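The Mouse Amnesty: A Gallery

Posted by Lucie Carrier, Jan 14, 2026
Filed under: Desk Life, Small Victories

Every office has a drawer where computer mice go when people have stopped believing in them. Ours at Poirier was the second one down in the post room, under the franking labels, and by the new year it no longer shut. Mamta Rathore sent an all-staff email (subject line: "MICE") asking for every spare, surplus or hoarded mouse to be handed in with no questions asked. I asked several questions. I was given the job of doing the gallery.

The rules were simple enough. Anything with a tail went to the recycling crate. Anything that clicked properly went on to the sorting table. Anything sticky went in a bag, and we don't discuss the bag.

Click on any picture for the larger version, should you need a larger version of a mouse.

1. The yellow tray

Six to a tray, which is as many as will sit in there before they start climbing over each other. Five black and one white, the white one keeping to its own end like somebody's uncle at a wedding. The white organiser at the back of the table is meant for magazines. I put in a bid for it on the grounds that I own magazines, and was told to join the queue. As for the wallpaper, all coral and pink and lavender loops, opinion in the building is split. I'm for it. Accounts say it makes them feel as though they're inside a lava lamp, and I don't see the objection. 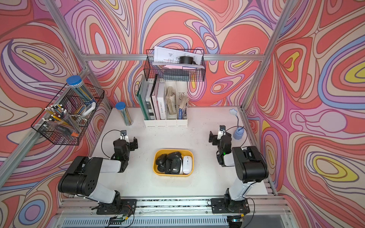
2. One out, five in

Most of the black ones turned out to be Lecoo, and once you've got a few together they are impossible to tell apart. This has not stopped people trying. I had a man from the third floor assure me he would know his by the feel of the wheel. He picked one up, rolled the wheel thoughtfully, put it down, picked up another and went away with that. He was back before lunch. The ribbing down the side is rather nice under the thumb, I'll give them that, and the round white badge on the back at least tells you which way up your palm goes.

The tabletop has seen better days as well. It's the old white one from the Drarix office, and it came to us with every smudge and scratch it has now, plus a brown stain that I have gone at with three different sprays. The stain is staying. I've started to think of it as a fixture.

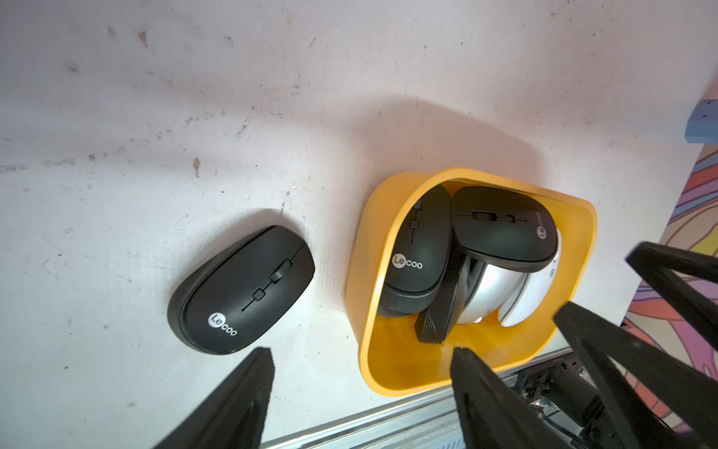 Mamta's view is that a mouse should be signed out like a library book, with your name on a sheet and a firm word if you lose it. She has made the sheet. It has a column for "reason for request", where the entries so far include "mine went quiet", "prefer the silver one" and, from someone in the Flollow team, simply "please".

If you handed something in and now regret it, come to room 94 between ten and noon and ask for me. Bring a description more useful than "it's black". Batteries are in the biscuit tin and the biscuits are in Mamta's desk, so knock first. Keyboards are next, and I'm told there is a cupboard.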